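Home
What We Make
Docs
Support
About Us
Contact

About Flikia

Flikia writes software for robots with two arms. We do the planning and control layer, plus the tools people need to see what that layer is doing. We don't build arms or grippers. Customers bring their own hardware, or buy it from someone else, and run our code on it.

The company was started by Ladi Adeyemi, who had spent several years writing motion code for single-arm cells and kept getting asked how to add a second arm. Most teams ran two copies of the same program and passed messages between them. That works until both arms need the same bit of space at the same moment. Our first product, Derkura, came out of that problem.

Derkura plans for both arms as one machine. It keeps a single model of the workspace, including cables and anything held in a gripper, and it checks every motion against that model before sending it. The control loop runs at 200 Hz on an ordinary desktop computer. If a camera or a motor stops reporting for more than 38 milliseconds, both arms slow down and hold.

Our second product is Ulloa, a log viewer. It lines up joint positions, gripper commands and camera pictures on one timeline so you can scroll back to the point where a run went wrong. We wrote it for ourselves and customers asked for it. It now ships with every Derkura license and can also be used alone.
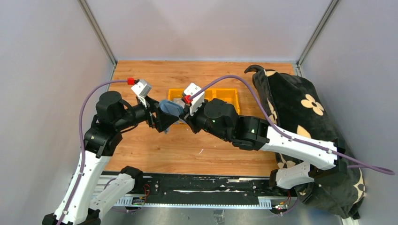
Both grippers at one object, over the divided bin on the test table.

Close work between two grippers is where most of our time goes. The arms have little room, each one can block the camera's view of the other, and a small error in calibration shows up right away. We test with hard parts and with cloth, and we change the layout of the table often. A new release has to get through 300 runs on our own stations before it goes out. The failed runs are kept and replayed against the next version.

Where we work

Our office and lab are in the Farholm building, on the ground floor. The lab takes up 900 square feet at the back. Visits are by appointment, and you are welcome to bring a part or a task you want to try. Please send the dimensions and weight first so we can load a model of it.

Working with us

New customers usually begin with a trial on their own hardware. We help with calibration and the first task, and then your team takes over. Support questions are answered by the people who write the code.

We are hiring for one position in perception and one in tooling. See the Contact page for how to apply.

Page last updated 2024-11-03

Privacy
Terms
Release Notes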